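Chapter 7
Supplies, Storage, and the Shared Work Surface

Learning Objectives

After studying this chapter, the student should be able to:
Distinguish between active supplies, reserve supplies, and dormant stock.
Explain how reorder points are set for items of low unit cost.
Prepare a supply register for an office of up to twenty staff.
Describe the main forms of desktop storage and the conditions under which each is suitable.

Key Terms
active supplies, dormant stock, issue slip, reorder point, reserve supplies, supply register

7.1 Introduction

Chapter 6 dealt with the movement of documents through the office. The present chapter turns to the goods that make this work possible: paper, envelopes, writing instruments, small electrical accessories, cleaning materials, and the containers in which they are kept. The cost of any one of these items is low. Taken together over a year, they may form the third or fourth largest charge on an office budget, and they are often the charge least closely watched.

When the Wellstead Insurance Office opened in 1969, supplies were held in a single locked closet and issued once a week against a signed slip. The system was slow, but the closet list was accurate. Later practice has moved in the opposite direction. Most offices now allow staff to take what they need, and many keep a share of their supplies on open tables and counters where several people work in turn.

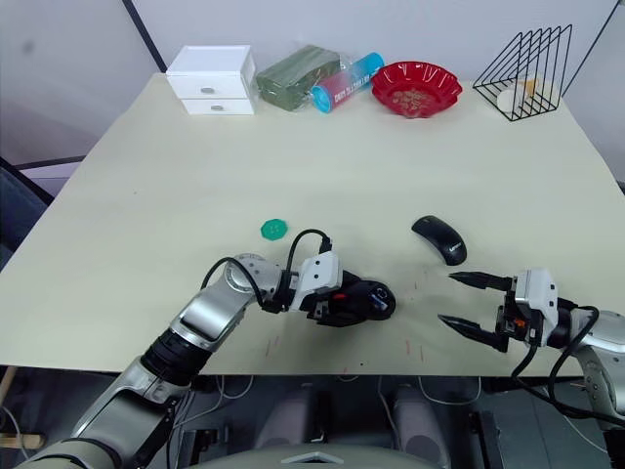 Open storage of this type saves time in issuing goods and reduces the number of written requests. It also makes losses harder to trace. A count carried out at Wellstead in January 2018 found 2331 separate items in open storage, of which 256 could not be matched to any entry in the supply register. Most were duplicates, bought by one section while another held the same goods in a cabinet down the hall.

The office manager must therefore decide which supplies should be held openly and which should be controlled. Three questions are useful in reaching this decision. How often is the item used? How long does it take to replace? Who will notice when the last one is gone? An item used daily by everyone, and available the same day from a local supplier, needs very little control. Toner for a single printer, ordered from a distant warehouse, needs a good deal more.

The Trevar method, used in many of the exercises in this book, assigns each item to one of three classes. Active supplies are kept within reach of the user. Reserve supplies are kept in a cabinet or storeroom and moved forward when the active supply falls to the reorder point. Dormant stock is anything that has not been issued for twelve months. It should be reviewed each June and either returned to use or disposed of under the rules given in Appendix C.

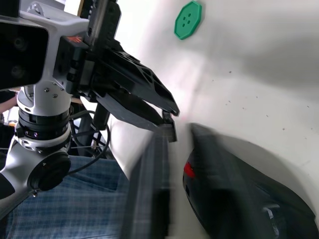

7.2 Choosing Desktop Storage

Containers for the work surface should be chosen after the supplies have been classed. Offices that buy the containers first tend to fill them with whatever is at hand, and the classes are soon lost.

Small drawer units suit clips, stamps, labels, and other loose items that scatter easily. Each drawer should hold one kind of item. Where the drawers are not transparent, a label should be placed on the front. Open racks suit papers that will be handled again within the day. They should be emptied at closing time, and anything left in them should be filed or returned to its owner. Shallow dishes may be used for items taken one at a time, though they are easily tipped and should be kept away from the front edge.

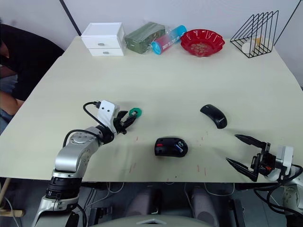

Figure 7.3 A two-drawer unit, a wire file rack, and other items along the back of a table.

Placement deserves the same care as choice. As a general rule, containers belong along the rear of the surface, with the front left for the task in progress. On a table shared between shifts, the arrangement should be recorded in a simple sketch and kept with the supply register, so that the incoming staff can restore it without asking.

Case for Discussion: Henriques & Hodari

Henriques & Hodari, a firm of surveyors, spends $1600 a year on general supplies for eleven staff. There is no register. Orders are placed by whoever first reports a shortage, and two employees have company accounts with different suppliers. Before reading Section 7.3, list the records the firm would need in order to set a reorder point for printer paper, and state who should keep them.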